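Slower turns at Godcombe: an engineer on the Kolen Street junction

April 22, 2024

The junction of Kolen Street and Sevimard Road in Godcombe has been a stop-controlled crossing for as long as the town's traffic records go back. In November the two northern corners were rebuilt with a tighter curb radius, the stop line was moved back, and a raised median was added on the Sevimard Road side. The engineer who designed the changes works for Cao, the consultancy that holds the town's road safety contract, and agreed to go through the decisions behind them.

The starting point was turning speed. "The old corners were drawn for a truck that comes through twice a week," the engineer said. "A passenger car could take the right turn without really braking. You had drivers looking left for a gap in traffic while the car was already moving across the crosswalk on their right."

Speeds were measured with tube counters and a radar unit fixed to a utility pole. The engineer prefers not to rely on the average. "The average tells you what the middle of the group does. I look at the upper end, and I look at it by time of day. On this corner the fast turns were bunched between the end of school and the early evening, which is also when people are on foot."

The corner radius was cut from 28 feet to a figure the engineer described as "as tight as the fire department would sign off on." That approval took longer than the drawings. A ladder truck was driven through a layout of cones in a parking lot, and the first version failed because the rear wheels climbed the curb line. The second version kept the tight radius for cars and added a mountable apron in textured concrete, which a long vehicle can cross at low speed.

Aprons have drawbacks. Pedestrians sometimes take them for sidewalk and wait on them. "We set the detectable warning strip at the back of the apron and used a different color of concrete," the engineer said. "I would still rather have a plain corner. If the town ever reroutes its trucks, the apron should come out."

The median was the part that drew objections. It is narrow, and it blocks the left turn out of one driveway. The public notice for the work produced 86 written comments, most of them on that single point. The engineer read all of them and sorted them by the movement they described. "A comment that says the median is a bad idea is hard to use. A comment that says I turn left here at seven in the morning and now I have to go to the next light, I can measure that. The detour is about a minute and a half. I put that in the report and the town decided it was acceptable."

Asked why a signal was not installed, the engineer pointed to the warrant analysis. Traffic volumes on Kolen Street did not reach the threshold in any hour of the survey. A flashing beacon was considered and dropped on cost, although conduit was laid under the median so that one can be added without digging up the new surface.

Drainage took up more of the budget than expected. Moving a curb moves the gutter, and the existing inlet on the northeast corner would have ended up in the middle of the sidewalk. It was replaced by 2 new inlets upstream of the curb ramps. "People see a new curb and ask why it costs what it costs," the engineer said. "Most of the money is under it."

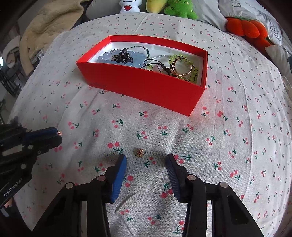 The engineer went on to the question of sight lines, which came up late in the design. Parked cars on the east side of Sevimard Road hid anyone under a certain height who was stepping off the curb. Three parking spaces were removed and the curb was extended into the gap. Paint alone had been tried at another site in Godcombe and was parked on within the week. "If you want a space kept clear, put something physical in it. We used curb and low planting. The planting spec has a maximum height, and somebody has to trim it, so that went into the maintenance schedule as a line item."

Follow-up measurements are planned with the same equipment on the same pole. The engineer would not give an early figure. Drivers tend to be careful for a few months after any change in layout, and data from that period can look better than it should. Collision records will be of little use for several years, as the numbers at a single junction are too small to compare. Turning speed and yielding rate will be reported instead.

Two items remain open. The crosswalk lighting on the south side is still the original fixture, mounted behind the crossing, so that a pedestrian is seen in silhouette from one direction. The replacement pole is on order. The southern corners also keep their old radius, and no funding has been assigned to them. "The drawings are done," the engineer said. "They use the same apron detail, with one utility box to relocate."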